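Bits and bobs from the Staniforth spare room

I've been having a sort-out. You may remember I swore in April that I'd have the spare room clear before my sister came to stay, and you may also guess how far I got (one drawer, and half of that was old phone chargers). So this month I've had another go, and I want to talk about what on earth we do with the small stuff.

Furniture is easy. You ring up, two strong people come, and off it goes. Clothes are fine too, now that the shop on Karbridge Road takes bags on Saturdays again. It's the little things that beat me – single earrings, watches with no strap, the brooch from an aunt I met twice. I can't bin them and I never wear them, and they've moved house with me three times!

My rule now is to get everything out of its hiding place and into an open box where I can see it. Lids are fatal. Once a lid goes on, I've forgotten the lot by teatime. I do it in the bedroom with the radio on, and anything I haven't reached for in a month goes to the swap table.
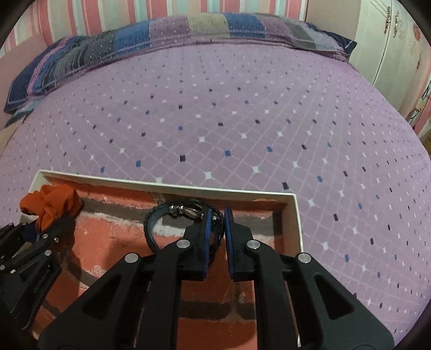
Lesego Hlongwane wrote in after the last issue to say a month is far too short. She gives hers a full year, on the grounds that half her jewellery only comes out for weddings, and she once gave away a necklace and had to buy it back from the swap table for 60p. Fair point, Lesego, and I've moved my wedding things to a bag of their own.

Leather, by the way, wants a wipe with a soft dry cloth before you pass it on, and silver looks so much better for five minutes' polishing. Please do untangle your chains first – I spent most of one evening on a knot with two pins and a lot of muttering.

The next swap table is at the Prakbridge hall, doors at ten, and Siriporn Nuchit is bringing her lemon cake. Bring a bag for whatever you take home. I'm only allowed one thing this time.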